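The Man Who Empties Other People's Tables

Ubaldo Pace will not begin with the trash. People always want to begin with the trash, he tells me, stirring a coffee he has already let go cold, and it gives them a feeling of virtue that wears off by lunch.

"You throw out six cups and you think you've changed your life," he says. "Meanwhile the tape is still on the table. Why is the tape on the table? Who was taping?"

Pace has been straightening out shared workrooms for offices in Sestley long enough to have a waiting list and a bad knee. He charges $200 for a morning, and more than 1,000 people get his newsletter, which has no pictures and a great deal to say about drawers.

His method is dull and he is proud of it. Everything flat gets looked at first: papers, flattened cardboard, the wrappers that lie under the papers pretending to be papers. Then cables. He has strong feelings about cables.

"A cable crossing a table is a fence. You stop using the far side. I've met people with a six-foot table and 14 inches of desk."

And the bin?

"Small. Lined. Close enough that you don't have to stand up. A big bin is where people put things they haven't decided about."
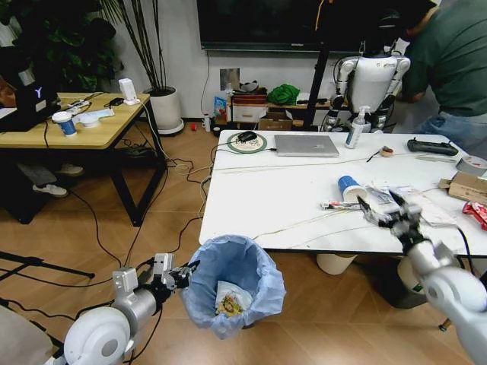

A lined bin beside the big white table, with cups, tape, papers and wrappers still to sort.

I ask what he makes of snack packaging, and he looks at me as though I had brought up a relative.

"I don't judge the snack. I judge the walk. If the wrapper is on the table, the bin was too far away or the meeting was too long."

Araceli Lozano, who hired him last July, remembers the morning less fondly. "He held up a roll of duct tape and asked us to explain it," she says. "We had four people in the room and four explanations."

The tape now lives in a drawer. Pace checks on it when he visits, usually before he says hello.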